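Fixing a Grurnano gripper that drops parts
Posted 13/08/2018 by Tuncay Dursun

If your hand-held Grurnano starts letting go of things halfway through a lift, check the fingers before you touch the software. Ours dropped 11 parts in one session, and we lost an afternoon recalibrating for nothing.

Put the tool down and disconnect it. Keep your own fingers out of the gap until the power is off.
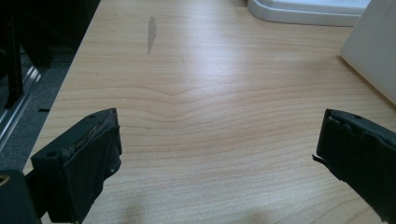

Wipe both inner faces with a dry cloth. Dust alone can cost you a lot of grip. Then open and close the jaws by hand five or six times and feel for drag on either side. If one side sticks, stop and clean the slide first.

Next, look at the pads.
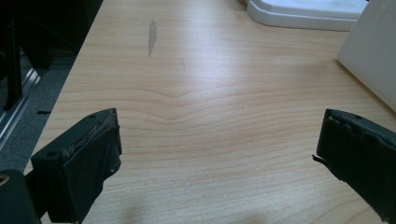
A bad pad usually fails at the tip, where the load is highest. Run a fingernail along the edge and see if it lifts. On the right finger there is a frayed black strip hanging off the inner tip, and a pad in that state should be replaced, not glued. Change both sides together so they wear evenly.

Elif Naz Sönmez keeps the spare pads in the drawer marked 3746. Log the change before you plug the tool back in, then test with a light part.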